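Marble benchtops and dark sinks – keeping them nice

Had a few emails on this since January so putting it all in one spot. Short version – wipe spills now, not after tea. 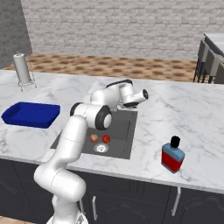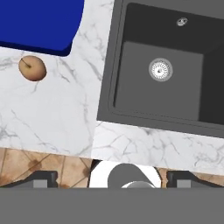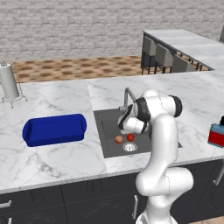
White marble with a dark grey sink.

Marble first. No vinegar, no lemon, no matter what your aunty says. Acid eats the shine and leaves a dull patch. Warm water, a drop of dish soap, soft cloth. Dry it off after.

Oil stains – bicarb and water mixed to a paste, 2 tablespoons of bicarb or so. Cover with cling wrap, leave overnight, wipe off. Might need a second go.

Dark sinks show limescale something awful. Wipe dry every night. Noreen Foley uses an old tea towel, cut up. Works a treat. No steel wool, ever!!

Smelly drain? Bicarb down the hole, then around 400 mL of hot water from the kettle, let it cool abit first. Keep it off the marble.

Fruit – rinse just before eating, not when you get home. Wet skins go off faster. Stone fruit ripens on the bench, then into the fridge.

Sealer next time, if I get to it. Still testing the Pakska one on an offcut

Clodagh Heffernan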